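Folding lessons carry on at Vernutholm, one patient pair of hands at a time

Anyone who has walked past the ground floor workshop at Vernutholm since January will have noticed that the lights are on rather later than they used to be. The project that began as a bit of an experiment before Christmas has now settled into a proper routine, and the people taking part have been good enough to let us come in, drink their tea and ask a great many questions about how you go about teaching two small robot arms to handle a piece of cloth.
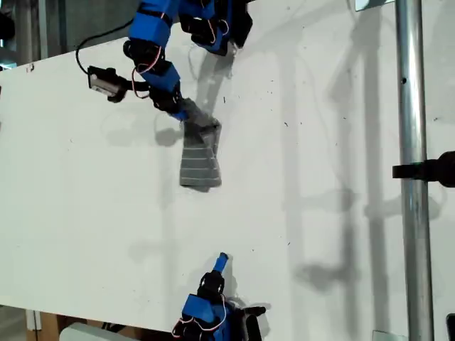
Workshop News — Jastetti Robot Teaching Group

The short answer is that you do it by hand, over and over again, and you try to be nice about it. The group works with what they call leader arms, a second set of arms that a person holds and moves about, while the pair at the table copies every bend and pinch as it happens. Each go is recorded from start to finish, and the recordings are what the arms will later learn from. The target for this stage is 341 good ones, and when we visited the group had just gone past the halfway mark and were celebrating with a very large tin of shortbread.

Kha Khổng, who looks after the sessions and wrote the little handbook that new helpers are given, told us that cloth was chosen on purpose. "A block stays where you put it," Kha said. "Cloth has its own ideas. You lift it by one end and the rest of it goes wherever it fancies, so the person doing the showing has to think about things they've never had to think about in their life. I've been folding tea towels for years and I couldn't have told you which finger moves first."

A new helper starts with a gentle half hour in which nothing is recorded at all. They learn to keep their elbows in, to move a little more slowly than feels natural, and to stop completely for a moment before closing the fingers. After that they work in blocks of 40 minutes with a good long break in between, because tired hands make hurried demonstrations, and the arms will learn hurrying just as readily as they learn anything else. Kha's handbook is quite firm about the breaks (there is a whole page on them, with a drawing of a kettle).
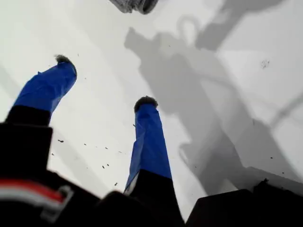

Most of the talk at the moment is about the pinch, the point at which the fingers come together on the fabric, and how best to show it. When you fold something at home you feel the cloth long before you think about it, but a person steering from the leader arms has to judge everything by eye, and that takes some getting used to. Helpers are asked to bring the fingers in wide and let them close at the last moment, and to watch the tips the whole time. The fingers on the arms have a blue covering with a dark, fuzzy-looking pad on each tip, and it is those pads that Kha tells everybody to keep their eyes on, since that is where the cloth needs to be met. Shadows are the other thing people mention. On a white table they can be nearly as big as the arm itself, and one or two beginners have admitted to steering by the shadow for several minutes before realising why everything felt so peculiar!

There is a good deal of friendly disagreement about style, too. Some of the regulars like one long sweeping movement, and others prefer a series of small, careful ones with a pause between each. For now the group is keeping both sorts, with a note against every recording to say which it is, and they hope to find out in the spring whether the arms do better with one kind or with a mixture. Attempts that go wrong are kept as well, in a folder of their own — Kha is very fond of that folder and will happily show it to visitors.

So far 31 people have had a turn at the leader arms, from all over Vernutholm and from our neighbours in Oltevville, who come across in the minibus and have been a real pleasure to have in the building. Six of them now come regularly enough to run a session by themselves. The Zakaria workshop has asked whether it might borrow the handbook and start something similar with its own arms, and a first joint afternoon is being planned.

The group would dearly love a few more helpers, and you need no experience with robots, or even with folding. Left-handed people are especially welcome, as nearly all the recordings up to now have been made by right-handers. Sessions start at 2 pm and again at 5.30 pm for those who can't get away earlier. Put your name on the sheet by the workshop door, or just knock and ask for Kha.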